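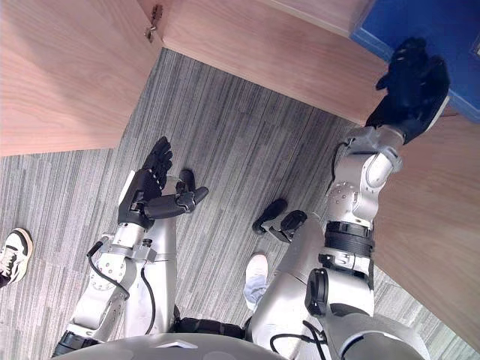
How to check which ports are open on your home or small office network

I put this off for years. I had a router from my internet provider, a couple of computers, a printer and a little storage box in the corner, and I just assumed everything was locked up nicely. Then I ran my first port scan one rainy afternoon and found 23 open on the storage box, which is Telnet, and which I had certainly never asked for! So I've written down how I do it now, in the order I do it.

You don't need to be a network person. You need one computer, a free scanner and a cup of tea. I use Nmap, which runs on Windows, Mac and Linux.

One thing before we start: only scan kit that belongs to you, or that you've been told in writing you can scan. I look after the network for a small lettings office on Derkgate as well as my own, and I still got an email from the owner saying yes before I touched anything.

Step 1: Find your network range

On Windows, open a command prompt and type ipconfig. On a Mac or Linux machine, the network settings page will show you the same thing. You're looking for your own address, probably something starting 192.168, and the subnet mask next to it. If the mask is 255.255.255.0, your range is the first three numbers of your address followed by 0/24. Mine is 192.168.1.0/24, so that's what I'll use from here on. Swap in your own.

Step 2: See what's connected

Type this and press Enter:

nmap -sn 192.168.1.0/24

It only looks for devices that are switched on and doesn't touch the ports yet. You'll get a list of addresses, sometimes with a maker's name beside them (run it as administrator if the names don't show up). Go down the list and write next to each one what you think it is. I keep mine in a spreadsheet called Stidar, after the old server it started life on, but paper is fine.

If there's something you can't place, switch off the wifi on your phone and scan again. It's very often your phone.
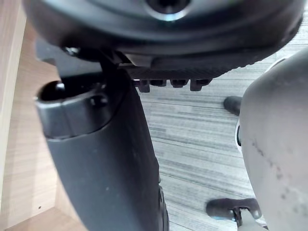 Step 3: Scan one device properly

Pick one address and try:

nmap -sV 192.168.1.62

The -sV part asks each open port what's running behind it. A plain scan checks the thousand most common ports and usually finishes while the kettle's on. If you want every single port, add -p- to the command, but be patient – my storage box took 700 seconds, and I was convinced it had crashed.

Each port comes back as open, closed or filtered. Open means something is answering. Closed means the device replied but there's nothing listening. Filtered usually means a firewall is swallowing the question, so Nmap can't tell either way.

Step 4: Decide what should be there

Work through the open ones and ask what you'd lose if each was shut. Port 80 or 443 on a router is normally its settings page. Port 9100 on a printer is how computers send it jobs. Port 445 is Windows file sharing, fine indoors but never something to leave facing the internet.

At the Soler office (that's the lettings people) we had 6 open ports on one machine and could only explain four of them. The other two belonged to a backup program called Bremonura that had been uninstalled badly and left its services running. 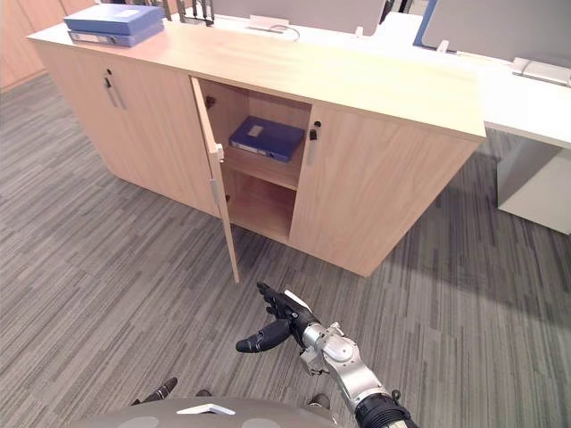 Step 5: Close what you don't need

Always start on the device itself. Look in its settings for the service and turn it off there, then restart the device and scan it again. If it won't let you, block the port in its firewall instead. Change one thing at a time! I once turned off four services together, lost the printer, and spent the evening working out which one had done it.

Log in to your router too and look for port forwarding and UPnP. Delete any forwarding rules you don't recognise, after making a note of them. I keep UPnP off, though some games consoles will sulk about it.

Step 6: Save the results

Add -oN scan.txt to the end of any command and Nmap writes the results to a file. Put the date in the file name so you can compare it with the next one. I'm doing my next full scan in April, once the new switch is in.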